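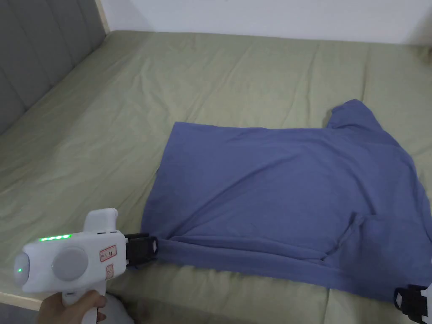 What is the best surface for folding a T-shirt if you don't have a table long enough?
A made bed with a fitted sheet on it and nothing else. Pull the sheet as tight as it will go, keep the duvet out of the room, and fold toward the side you're standing on.

The rest of this entry is how I got to that, for anyone at Ukport who wants to skip the afternoon I had. 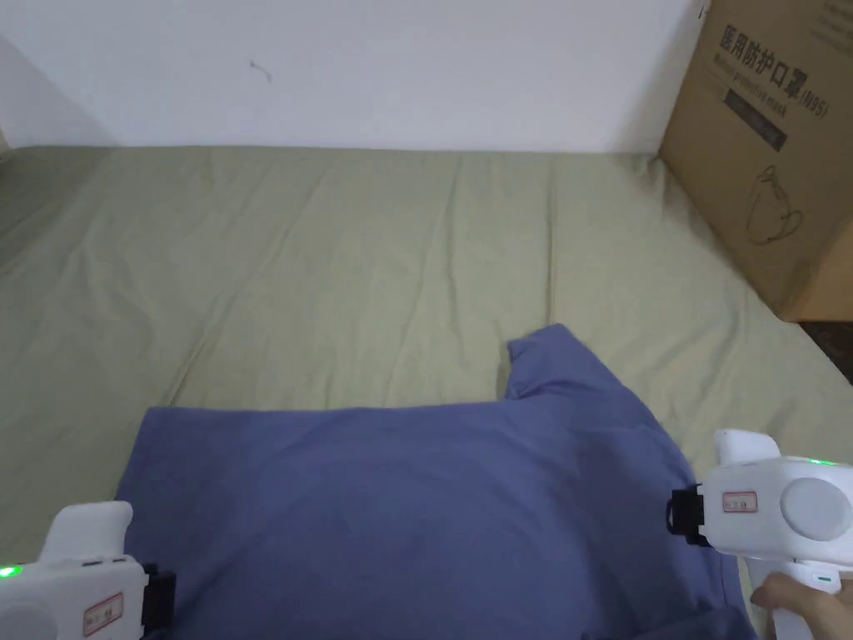

Keith Henare
Textiles and household tasks, Ukport workshop

July 23, 2024

Blue T-shirt, short sleeves, soft knit. Green fitted sheet. Method under trial is the Prosden fold, as written up by Shih-chieh in March on one side of a page, with the important step on the other side.

The fold as she has it: shirt flat, sleeves out, bring the hem up, smooth, turn in one side, turn in the other, then halve. Fine on a counter. On a mattress every step comes with a small argument. Press down to smooth and the shirt goes down with your hand, the sheet goes down with the shirt, and when you let go the three of you come back up in a slightly different arrangement.

Things I wrote on my wrist and am now copying out:

The sheet matters more than the shirt. Ours is the sage green one from the Lesitcombe order and it holds a crease like a grudge. Diagonal wrinkles run under the shirt and get read as wrinkles in the shirt. I smoothed one of them for a good long while before I understood I was ironing the bed by hand. Retuck the corners before each session. Between shirts too, if you can face it.

Sleeves. A short sleeve in soft knit will not lie down because you asked. It props itself up on its own seam and waits. Flattening it first is wasted effort, as it pops up again the moment the body of the shirt moves. Leave it until the side comes in, then fold the side over it and let the weight do the work.

Hem. Going up in one big move gives you a tube along the bottom edge, and the tube has opinions. Two smaller moves, with a pause to let the cloth settle, gave me a flatter edge. Shih-chieh's page says "lift, do not drag," which I had read as decoration. She means it. Dragging takes the sheet along.

Color. Denim blue on sage green is a decent pairing for seeing what you're doing. We had talked about doing the olive shirts on this bed. I would like to withdraw my support for that.

Ķēniņš board. This is the folding board with the hinged flaps that has been leaning in the corridor. Tried it on the mattress. It sinks at one end and the flaps close at an angle, so you get a very crisp trapezoid. Back to the corridor.

Count for the log, as the log insists on one: 101 shirts folded, 6 redone. The running total on the sheet by the door now stands at 694, and I believe that includes the week the towels were entered as shirts. I have left it alone. Target is still 400 on beds alone, so somebody needs to split the column before the two numbers drift any further from each other.

My back would like it recorded that a mattress is the wrong height for this. Kneeling is better for the back and worse for everything else. Standing at the long side, one knee against the frame, was the least bad.

Shih-chieh, two queries on your page. Does "turn in to the collar" mean to the edge of the collar or to the middle of it? I did the edge. And is the pause after the hem a real step or was that where you answered the phone?

Next: same shirts, same bed, long sleeves after that. Bring the other fitted sheet, the one with the elastic that still works.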